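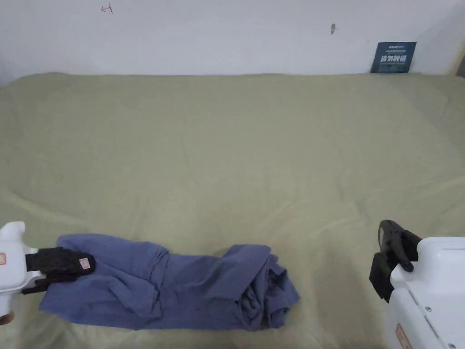 The Koltach molecular model kit is the one I sell the most of, and it's the one I'd buy again if mine fell in the canal. It's a ball-and-stick set with 178 pieces, made for anyone doing organic chemistry from GCSE upwards, and it's very good at the thing flat drawings are worst at, namely shape. Take butane. Students draw it zigzag, then they draw it bent round a corner, and they swear blind they've got two different molecules. Look at that blue cloth, lying in a long loose bundle on the green. Shake it out, scrunch it up, drop it again, it's still the same cloth, and butane twisted round its middle bond is still butane. To get methylpropane you have to pull a carbon off and stick it somewhere else, and with the kit in your hands you feel yourself doing it.

What's in the box

Carbons in black with four holes, hydrogens in white, oxygens in red, nitrogens in blue, a few green ones for chlorine and a little bag of purple ones that I use for bromine or iodine depending on my mood. Short grey links for single bonds, long bendy ones for doubles and triples. There's also a link remover, a flat plastic thing like a tiny tyre lever. Don't lose it! I lost mine in the first month and used my teeth, which I can't recommend.

It all goes in a lidded tray with compartments. The lid clicks properly, and I've carried mine on the bus for years.

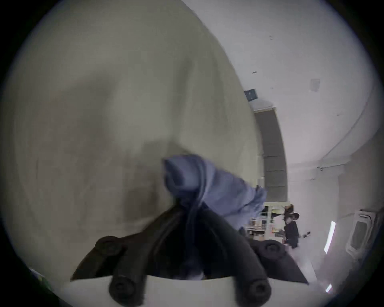

Light blue cloth, bunched and pinched.

How it compares with the Furnura set

I get asked this a lot. The Furnura is cheaper and the atoms are bigger, so it's lovely for demonstrating at the front of a room. But the links are stiff, and once you've made a ring you more or less own that ring for life. The Koltach links let the atoms turn without popping out, so you can flip cyclohexane from one chair to the other and watch the axial hydrogens go equatorial. I must have done that 600 times and I still enjoy it.

The Furnura also gives you one kind of carbon only. With Koltach you get the flat three-hole carbons as well, so benzene comes out properly flat and ethene won't twist (try to turn it and you'll see why we bother with E and Z names).

Cost and postage

The kit is £61, and that includes the booklet I put together to go with it, called Undutness after a misprint in my very first worksheet that my class wouldn't let me forget. It starts with alkanes, works through isomers, and finishes on optical activity, with answers at the back. School orders go out with an invoice, just put the order number in the notes box. Spare links come in bags and they fit the older Koltach sets with the round tray too. 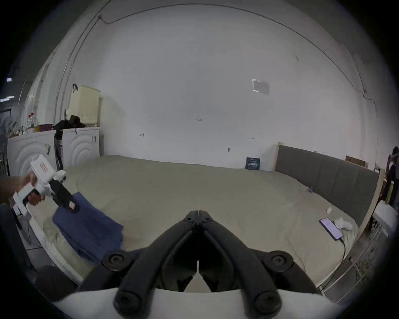
Cletus Obi wrote to say that the booklet goes too quickly from chain isomers to mirror images, and that he'd have liked a page on naming branched chains in between. He also said that building both forms of lactic acid and trying to lay one over the other did more for him than a whole term of wedges and dashes. Fair point about the naming page — I've written one, and it'll be in the April reprint. If you've got the old booklet, email me and I'll send you the page.

Things I'd change

The white hydrogens go grubby. A bowl of warm water and washing-up liquid sorts them out, but let them dry fully before they go back in the tray. The purple atoms are a touch tighter than the rest, too, and need a good shove the first few times.

And there's no phosphorus. If you want to build phosphate, get the Morris add-on bag, which has phosphorus and sulfur in it and uses the same size of link. I keep a few in, so ask before you order in case I've run out.

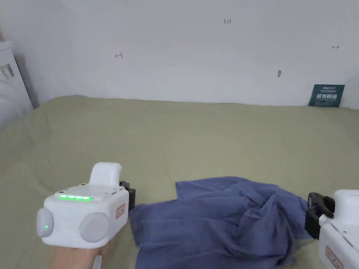
Crumpled blue towel, olive-green fabric.

Good for: GCSE, A level, first-year undergraduates, home study
Not suitable for: small children, because of small parts
Spares: links, hydrogens, link removers, trays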